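Part-Time Garment Care Writer, Juvitz

Juvitz publishes washing, drying and folding advice for people who own clothes and would like to keep owning them. We have 1,499 articles on the site. A fair number of them contradict each other, and one recommends vinegar for everything, including leather. We need someone to sort this out.

The job is 30 hours a week, from home or from our office above the Limo dry cleaning shop on Burkovau Street. The office has a window. It faces the Limo extractor fan, so you may want to think it over.

What you'll be doing

You'll rewrite old articles in plain English, starting with the T-shirt section, which has 41 entries and at least four theories of the sleeve. You'll answer reader mail, most of it on shrinkage and some of it on marriage. In April you'll help with the spring storage guide, our busiest page of the year and the one that gets us the angriest letters.

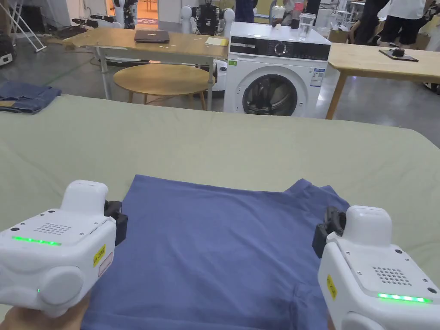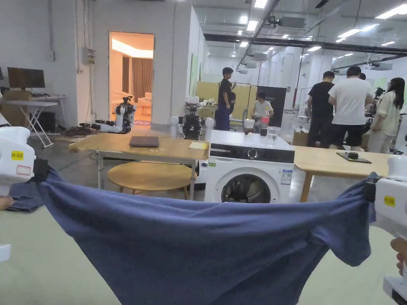

You should be able to write a clear set of steps that a tired person can follow at 11 p.m. with a wet sweater in one hand. Experience in laundry, tailoring, retail or raising teenagers all counts. A degree is fine and we won't hold it against you. Strong feelings about fabric softener are welcome as long as you can keep them to 50 words.

We don't need a "ninja" or a "rock star." Both are hard on their clothes.

Pay and the rest

Pay is hourly and we'll tell you the rate in our first email, before you've ironed anything for an interview. You get paid vacation, health coverage after three months, and a discount at Limo that doesn't apply to coats, for reasons that predate all of us.

How to apply

Send a short letter and one page explaining how to fold a fitted sheet. If you don't believe it can be done, explain that instead. Write to the Ghasemi desk (it's the name of our hiring inbox, after the filing cabinet) and put "Writer" in the subject line. We answer everyone, usually within two weeks.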